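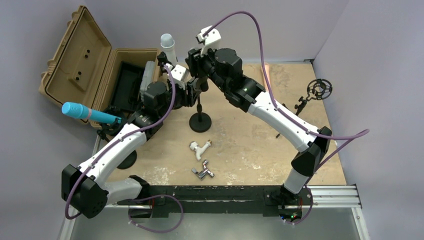

Chapter 6
The Drop With Three Causes

1.4K shares | 5 comments

A gripper closes on an object, lifts it, and somewhere on the way to the case the object falls. The log says "grip lost." Someone writes "part slipped" in the incident report, the speed is turned down, and work goes on. Most of what goes wrong with robot arms in small workshops is recorded this way, and most of those records are worth very little.

This chapter follows one fault from first report to supposed cure. It happened on the Wonton cell, a two-arm packing station built by a small integrator, Rafferty, to lift mixed household goods off a table and put them into cases. The grippers came from Dultier and the controller software from Skulix. Nobody was hurt. We chose it because the file is unusually full, and because three different explanations were accepted in turn, each by sensible people, each on thin evidence.

6.1 What was reported

In September the cell made 2,800 lifts and dropped 23 objects. The operators thought this was poor but not alarming. The goods were awkward: round bodies, smooth plastic, chrome, handles that narrow toward one end. If you had asked anyone on the floor why things fell, they would have pointed at the goods.

So the first explanation was slippage. It fit what people already believed, and it asked nothing of them except a lower speed. It had one weakness. "Grip lost" in the Skulix log doesn't mean that an object slipped. It means that the gripper stopped reporting a hold. A slipping object can produce that message. So can a gripper that opens when it shouldn't, and so can a gripper that is holding perfectly well while its signal fails on the way to the controller.

Read that last case again. The message describes what the controller knows, and people read it as a description of the world. Expect to see this mistake in every chapter of this part of the book.

6.2 The second explanation

Slowing the arms didn't stop the drops. Attention moved to the grippers, and in particular to the inner pads of the fingers. Pads wear, and worn pads grip badly. The Dultier manual gave a replacement interval, the interval had passed, and the pads were changed. Drops continued.

A handheld microphone makes a good test piece for this kind of argument. The body narrows below the collar, so two flat pads can be pressed hard against it and still have little to hold. If pads were the trouble, it should have been among the worst items on the table. According to the file, it was dropped no more often than the rest.
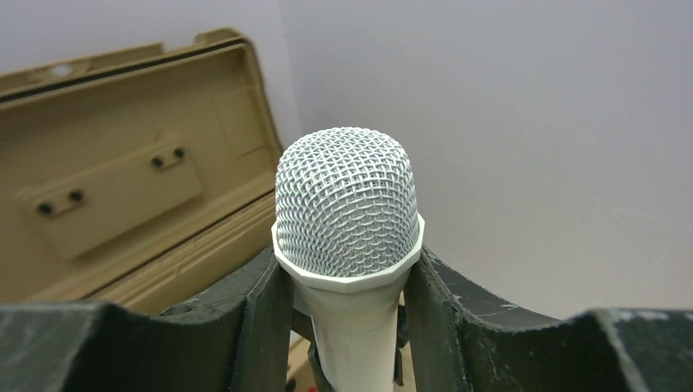

One reviewer of this chapter objected that the microphone proves less than we want it to, and that a wide collar sitting just above the fingers could catch on them and hide a slip that would have dropped anything else. The objection is fair. A shape that is hard to grip at one height may be easy to hang at another, and the file doesn't say where on the handle each lift was made. We have left the test in as a warning about tests. It was quoted twice in the fault report as if it settled the matter.

6.3 The third explanation

The drops were then sorted by arm position instead of by object. That should have been done first. Of the 23 drops, 19 came while the elbow of one arm was folded tightly, during the reach back toward the case.

On this cell each gripper's cable runs along the outside of the arm, held by clips, with slack left at the joints. This is a common layout, and it makes the cable easy to inspect. It also means the cable bends whenever the arm does. A conductor that has started to break inside its jacket can pass every test with the arm parked and fail for an instant when it is bent. From the outside it may look like new.

Now the log makes sense in another way. The signal drops out for a moment. The controller concludes that the hold has been lost and runs its recovery routine. The first step of that routine was to open the fingers.

On this account the machine wasn't reporting dropped objects. It was dropping them, then reporting them. The cable was replaced, and nearly 400 lifts went by without a drop. The report was closed.

6.4 Why we are not convinced

Maybe the cable was bad. It is the best of the three explanations. Still, look at what the report leaves out.

The old cable was thrown away. No one cut it open or bent it on a bench with a meter attached. When the new one was fitted, the clips were moved and the connector at the gripper was reseated, so three things changed at once. A loose connector would have produced the same pattern.

Then there is the clean run. At the September rate, 400 lifts should have given three drops or so. Getting none is encouraging, but luck alone would do it a few times in a hundred, and luck had already been mistaken for a cure once: the file notes "resolved" after a quiet spell that followed the pad change.

The worst omission is the recovery routine. It was never changed. A controller that opens its fingers when it loses touch with them is a hazard whatever the state of the cable - the next broken wire, with something heavier in the grip or a hand underneath, will produce the same result. Replacing the cable removed one way of setting it off. We would call the fault open.

6.5 Before you read on

Keep the original cable in mind as you work through the next section, on preserving evidence. Ask what you would have wanted from it, who would have had to keep it, and what the cell would have been doing in the meantime. Production pressure is real and we don't pretend otherwise. The bag and label would have taken a minute.

Last updated 2025-04-20

Comments (5)

Anonymous
We had the same thing on a single arm. Changed the cable twice before anyone wiggled the connector. I'd bet on the connector here too.

Guest
A bit harsh on Rafferty. They had a customer waiting and the drops stopped. What else were they supposed to do?

Anonymous
Sort by arm position on day one, for a start.

Guest
Opening on lost signal isn't always wrong. If a person's fingers are caught in there I want it to open. The chapter should say so.

Anonymous
Agree with the above, but then it should be a choice somebody wrote down. I can't tell from 6.4 whether it was a decision or just a default. Is that in the file?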